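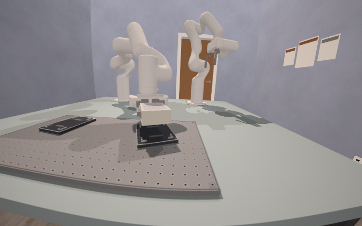

Ticket 3004
Product: Wikwood cell simulator, two-arm plate handling template
Opened by: Brerkico automation bench
Status: Waiting for confirmation
Priority: Normal
Opened: December 9, 2020

Plate transfer reports success but plate ends up crooked on the target nest

Hello and thank you for picking this up. I'll try to put everything in one place, so please bear with the length.

We run the plate transfer task in your simulator before we let anyone near the real bench. The left arm picks a microplate off one nest and sets it down on the other, and the right arm is parked. It worked nicely for us all through November. Then we moved the Mikuš layout over to the new template, with one of the nests turned relative to the other, and since then the results have been odd.

Out of a batch of 1000 transfers, 142 were logged as successful when the plate was plainly not seated. The usual picture in the replay is one long side of the plate riding up on the rim of the nest, with the opposite side down where it belongs. The task script sees the gripper open and the plate within tolerance of the nest center, and it calls that done. Our downstream check then tries to pick the same plate up again and pushes it off the nest altogether, which is how we noticed. 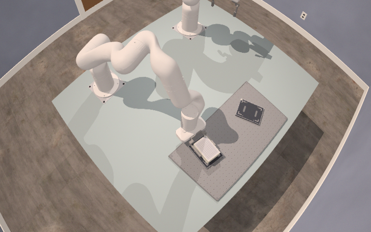 White gridded plate on the lower-left nest, gripper over the plate's upper-left edge.

What I've tried so far, in order:

Slowed the lowering move to half speed. No change worth mentioning.

Raised the friction on the finger pads. The plate slipped less on pickup, but the crooked landings stayed.

Swapped which nest was the source and which was the target. The fault followed the turned nest, so I stopped blaming the arm at that point (sorry, arm).

Removed the parked arm from the layout completely, in case its gripper was nudging something on the way past. Same fault, so I put it back.

Reloaded the old November template with both nests square to each other. A short batch came back clean, every plate seated.

The run I'd suggest looking at first is number 413 in the attached batch. It's a nice clear case, and the grip itself looks fine to me right up to the release.

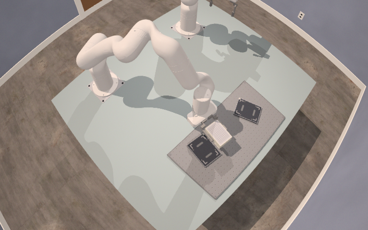 Microplate between the gripper fingers, near the lower nest. Both nests empty.

Reply from Wikwood support

Hi, and thank you for such a careful write-up – swapping the nests saved us a good deal of digging.

We replayed run 413 and could reproduce it on our side. There are two separate things going on. First, the new template reads the nest angle from the layout file once, at load, and then the place routine adds the board angle to it. If the board itself is set at an angle, as yours is, and your layout already gives the nest angle in table terms, the board angle gets counted twice. The error is small enough that the plate often drops into place anyway, helped along by the rim.

Second, the success check compares positions only and ignores rotation and tilt. We consider that a bug and have filed it as one.

For now, please open the Mikuš layout and change the angle reference for both nests from "table" to "board", then enter the angles again measured from the board's long edge. Please don't just subtract a value from the old numbers, as the pick routine reads them too. While you're in there, turn on the tilt check under task limits. It's off by default and a bit hidden.

One request on the safety side: if anything from this layout has been exported to your real controller, please hold it back until you've re-exported with the corrected angles. A crooked plate in the simulator costs you a replay, but on the bench it can mean a spill.

Reply from Brerkico

That was quick, thank you! I changed the reference on both nests, measured the angles again and turned on the tilt check. The first batch is running now, and the early transfers look seated in the replay, though I'd like to see the full thing through before we close this.

On the export question: yes, one copy had gone to the Denidano controller, but it had only been loaded and never run. I've deleted it there and put a note on the bench so it doesn't get restored from backup by mistake.

Could you leave the ticket open until the batch is finished? I'd also be grateful for a line here when the success check is fixed, as we have two other layouts that rely on it.

Reply from Wikwood support

Of course, we'll keep it open. The fix for the success check is linked to this ticket, so you'll get a notice when it goes out. Please attach the new batch log when it's done, even if everything in it looks good.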